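Plier le linge avec des pinces à main : conseils d'atelier pour l'enregistrement des gestes

Page pratique du projet Stimstead, mise à jour le 17 juillet 2019

Les conseils qui suivent s'adressent aux personnes qui enregistrent des gestes de ménage avec les pinces à main : ramasser un torchon, le secouer, le plier, le poser sur une pile. Ils complètent la notice sans la remplacer. La plupart viennent des séances elles-mêmes et du dépouillement des enregistrements faits chez Kalen et dans l'atelier Kováčik.

Avant de commencer

Réglez le harnais avant de prendre les pinces. Une fois les deux mains occupées, on ne resserre plus une sangle sans tout reposer. Les boucles doivent rester plates sur le vêtement et ne pas toucher l'avant-bras quand on ramène les coudes.

Relevez les manches larges ou mettez un haut ajusté aux poignets. Une manche qui tombe sur le cube de marquage masque les codes, et le suivi de la pince s'interrompt. Les bracelets et les montres brillantes restent au vestiaire.

Vérifiez les deux témoins lumineux. S'ils ne sont pas verts tous les deux, on ne lance pas l'enregistrement. Une pince dont le témoin s'éteint en cours de séance se signale à voix haute, et l'essai est refait depuis le début.

Nettoyez les mâchoires avec un chiffon non pelucheux. Les peluches de coton s'accumulent au fond et empêchent la fermeture complète, ce qui se voit mal à l'œil nu et très bien dans les courbes d'ouverture. 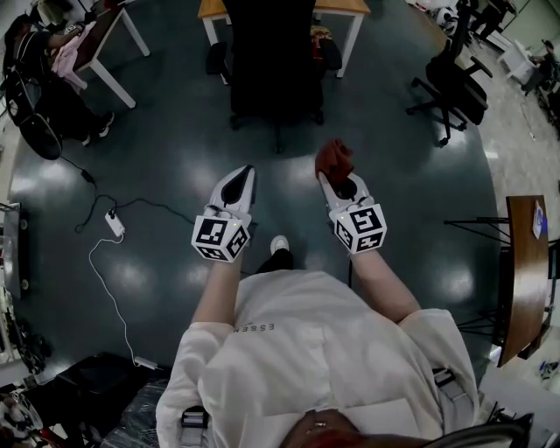 Les tissus froissés sont la partie de l'étude qui nous a pris le plus de temps. Un torchon bien à plat se saisit par un coin, et presque tous les opérateurs font le même geste. Avec un tissu en boule, chacun a sa méthode. Dans le cas du chiffon rouge foncé, une seule pince tient le tissu, ramassé au-dessus des mâchoires, et l'autre est vide et fermée. C'est la position que nous demandons désormais comme point de départ du dépliage : une main tient, l'autre reste libre, mâchoires jointes, les deux pinces devant le buste. Les codes des deux cubes doivent rester dégagés, plusieurs faces visibles de chaque côté.

Déplier un tissu en boule

Tenez la boule à hauteur de poitrine et laissez pendre ce qui veut pendre. Approchez la pince libre du point le plus bas, ouvrez, saisissez, puis écartez lentement les deux mains. Si aucun coin ne se présente, lâchez la première prise et recommencez avec l'autre main. Trois reprises suffisent en général pour une serviette de table. Pour un drap-housse, il en faut davantage et il vaut mieux travailler au-dessus d'une table.

Ne secouez pas le tissu devant le visage. Il passe devant l'objectif et l'essai est perdu.

Ne pincez pas une couture épaisse en bout de mâchoires. La prise glisse. Prenez la couture plus au fond, ou le tissu juste à côté.

Ce que donnent les essais

Nous avons comparé deux façons d'enregistrer. Dans la première, l'opérateur suivait une consigne écrite geste par geste. Dans la seconde, il recevait seulement l'état final à obtenir. La première série compte 1531 essais retenus, la seconde 1897. Le programme d'apprentissage Cekar a été entraîné séparément sur chacune, puis essayé sur des torchons et des serviettes qu'il n'avait pas rencontrés.

La série libre donne de meilleurs pliages sur les tissus froissés. Elle contient plus d'hésitations et plus de reprises, et le programme semble s'en servir quand une première saisie échoue. La série guidée reste préférable pour les tissus posés à plat, où elle donne des plis plus réguliers. Sur les chaussettes, nous ne voyons pas de différence nette et nous ne tirons rien de ces essais-là.

Il s'ensuit une consigne simple : si une prise rate, ne coupez pas. Reprenez le geste comme vous le feriez chez vous. Nous supprimions ces passages jusqu'en décembre, à tort.

Sol et mobilier

Passez les câbles le long du mur ou sous une goulotte. On regarde ses mains pendant toute la séance et on ne voit pas ses pieds. Portez des chaussures fermées à semelle plate.

Repoussez les chaises sous les bureaux avant de commencer et gardez un pas de recul libre derrière vous. Sur un sol brillant, baissez l'éclairage direct si des reflets apparaissent à l'image.

Ramassez un tissu tombé en pliant les genoux, dos droit. En se penchant, on envoie la caméra vers le sol et les cubes sortent du champ.

Durée et pauses

Arrêtez au bout de 5 séquences et posez les pinces. Les poignets fatiguent avant qu'on s'en rende compte, et les gestes deviennent plus courts. Profitez de la pause pour remettre les tissus en tas, sans les ranger par couleur ni par taille.

Lavage des tissus

Lavez les torchons neufs deux fois avant de les utiliser. L'apprêt les rend raides et ils se plient trop bien. Pas d'adoucissant, qui rend la prise glissante. Séchage à l'air, sans repassage. Notez le numéro du lot sur la fiche après chaque lavage.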